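Weldu Library's reading room is open again, with longer hours

The upstairs reading room at Weldu Library is open again after a long, dusty summer, and what a treat it is to have it back! The doors opened in September 2026 with a shared reading hour, a table of cakes and more people on the stairs than the building has seen in ages.

Regulars will remember the old room. It had good light and a wonderful view over the rooftops, but the radiators clanked, the windows let in the wind and anyone who wanted to charge a phone had to sit on the floor by the door. Work began in June. The windows were repaired first, then the heating was replaced, and the walls got their first coat of paint in many years.

The local history shelves have moved up from the basement too, all 3,895 books and pamphlets of them. That includes the parish maps, the bound copies of the old Ciltadar newsletter and a lovely run of school yearbooks that used to be available only by request. Now you can just walk over and pull one down.

"I found my grandfather's class in the first ten minutes," said Osian Hopkin, who grew up two streets away and came to the opening with his daughters. "Then I found my own, and the girls laughed at my hair for the rest of the afternoon."

The library asked readers what they wanted before any of the work was planned, and 539 cards came back. Longer evenings were the top request by a mile, followed by softer places to sit and a bit more quiet. The room will now stay open until 9 p.m. four evenings a week, which is great news for students and for anyone who works days and has missed out until now.

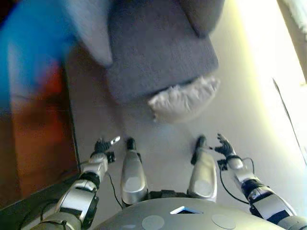
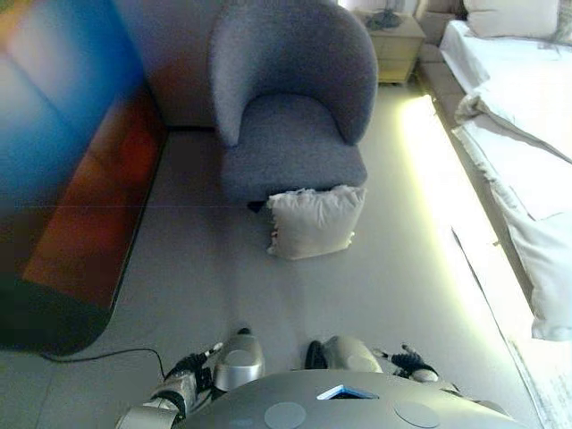 A gray armchair with a rounded back and a cream throw pillow, in the second picture.

Head librarian Bleddyn Gwilliam has been putting together the fall program, and it is packed. The Deka Street book group is back with a mystery novel to start the season, and new members are very welcome even if they haven't finished the book (plenty of people never do, and the talk is just as good). There's a poetry evening every month, a letter-writing club for adults and a Saturday-style story hour that will run during school vacations, with puppets!

Gwilliam is most excited about the read-aloud series. Over six weeks, local readers will take turns with a single long novel, one chapter or so at a time, and listeners can bring knitting, sketching or a thermos of something warm. "My mother read to us every night until we were far too old for it," he said. "I've wanted to do this here since I started."

The title is still open. A ballot box sits at the front desk with a short list of choices, and there's a blank line for anyone who thinks the list has missed the obvious one. A sea story is leading so far, with a very thick family saga close behind.

Places at the read-aloud evenings are free, but the room holds 76, so sign up early at the desk or by phone. Library cards are free as well, and staff can make one while you wait if you bring something with your address on it.

The Trimeo Bakery, which supplied the cakes on opening day, will keep a small counter going downstairs in the lobby through the winter. Get there before noon if you want the cinnamon buns. Food has to stay on the ground floor, though drinks with lids can go up.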